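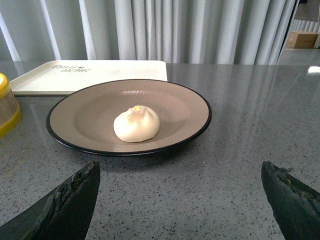 Soltgate is a training method for two-finger grippers, released in January by Inès Besnard's group at Ferkari. It learns a grasp from wrist and head cameras and decides at each step which view to trust. I ran it on our bench arm for a month. The trial task was moving a steamed bun between a plate and a steamer basket, and the pale bun on its taupe plate is the easy half of that, with good contrast and open space for the fingers.

Training used 2,491 demonstrations from the Bruden set, plus 30 of our own. Setup took 4 evenings, mostly spent on camera calibration, which the manual covers in one paragraph.

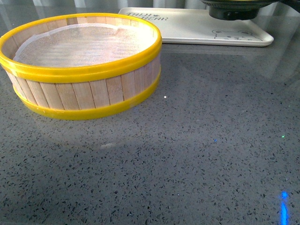

The steamer with its white mesh liner, tray behind.

The basket is harder. White mesh gives the depth estimate very little to work with, and our old Tanguy policy often stopped too high above it. Soltgate leans on the wrist view near contact and did noticeably better. I'd still like a proper ablation from the authors, as the paper only compares full models. 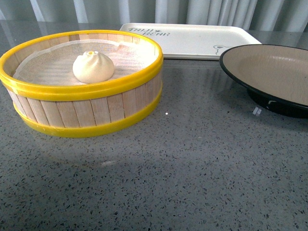
Head camera placement matters more than the paper lets on. I tried three mounting heights and the lowest was poor, with the rim getting in the way of the liner.

Grip force is capped by a single setting. Leave it at the default for soft food and lower it in small steps.
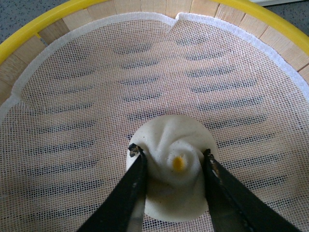 Logging is thorough, the colour-coded view weights are easy to read, and retraining runs overnight. Documentation is thin. For labs already handling soft objects, I'd recommend it over Tanguy. If you only move rigid parts, keep what you have.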